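Set Up the Simulated Cell Like One You Would Have to Repair

Filed under: Opinion, Integration

Most of the money in a robot cell goes into the arm, and most of the argument goes into the software. The setup sheet gets whatever time is left. I have held for years that this order is wrong for physical cells. I now think it is wrong for simulated ones too, and for the same reasons.

The cell I have in mind is called Drustent. It is one white arm at a marble kitchen island, with glassware to handle, and it exists only as a rendered model. There is no grease in it and no cable to chafe. When our group at Adside took it over from the Limach side of the project, the handover consisted of a folder, a start script and one line of text that said the defaults were fine. The defaults were not fine. They were also not badly wrong, and a cell that is slightly wrong can run for months before anyone asks it a hard question.

The first fault was the base position. The scene file placed the base in one spot and the controller file placed it 9 millimeters away. Every reach to the near half of the island worked. Reaches to the far half worked most of the time, and the misses were put down to the grasp planner. Two people spent the better part of November tuning the planner. The planner had been doing what it was told.

In a physical cell that fault would have been found on the first morning. Someone would have bolted the base down, touched off on three known points, written the numbers on a sheet and taped the sheet inside the cabinet door. The routine is dull and it takes an hour. It is skipped in simulation on the theory that a model knows where its own parts are. A model knows where each file says its parts are. If two files disagree, it knows two things.

So my first position is that a simulated cell needs a touch-off procedure, run by a person, with the results kept. Ours uses three points on the countertop and one on the floor. The tool is driven to each, the reported position is compared with the scene position, and the difference is recorded to a tenth of a millimeter. If any difference is over half a millimeter, work stops until it is explained. Explained is the word on the sheet. An offset that has been corrected without being explained tends to come back under another name.

My second position concerns the gripper. On real hardware, finger pads wear, and so there is a schedule for looking at them. Simulated pads do not wear, and so there is no schedule. But they do change. A library update altered the contact stiffness on ours between one release and the next. The friction value stayed the same, the release note did not mention pads, and the cell began to drop one lift in nine that it had held before. The regression suite ran 2,568 grasps and passed, as it had been written around the average and the average had barely moved.

We now treat every library update as a pad replacement. The fingers are closed on a reference block, the closing force is read, and the block is lifted and held. Then the same is done with a glass object, where the walls are curved and the grip is less forgiving. Only after that does the full suite run. I have been told this is excessive for a part that has no mass anyone can weigh. I would answer that the part has a mass in a file, and that files get edited more often than steel gets machined.

The third matter is the wrist view. A view that rides on the gripper has its own mounting offset, and that offset is the least inspected number in any cell I have worked on, real or rendered. Close to a patterned surface such as veined stone, a small error in it is hard to see by eye. The fingers sit at the bottom of the view where they always sit, and everything looks normal. Our check is plain. Save one still at the home pose, keep it with the setup sheet, and compare against it after any change. The finger edges should fall on the same pixels. If they do not, either the mount moved or the lens value did, and both have an entry in the change log or should have.

The usual objection is cost. A colleague on the Yu project put it well: a simulated cell can be reset 3,000 times in a night, so why nurse one copy of it? The numbers are right. But resetting returns the cell to its stored state, and the stored state is where the fault lives. We reset the base error along with everything else, faithfully, for weeks. A physical cell at least drifts, and drift gets noticed.

A better objection is that procedure can harden into ritual. I accept it. Our sheet had 31 lines at its longest and people were ticking them without looking. It has 12 now. Lines that had never caught anything in 2,000 logged runs were taken out, with the exception of the floor point, which I kept on judgment and would defend.

I would also ask that the views be kept with the numbers. A log entry that reads "grasp attempt, target glass" is of little use six weeks later. Stills with the same entry let the next person see which way the arm was standing and what else was on the counter to foul it.
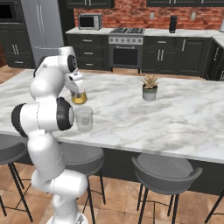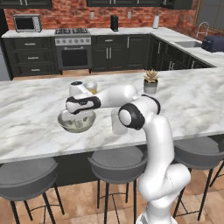
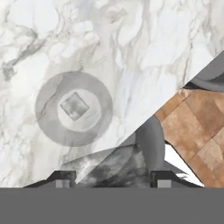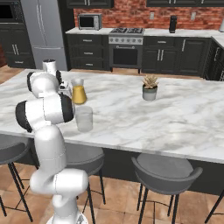 The Drustent cell at the kitchen island. The third view is from the gripper, looking past the fingers.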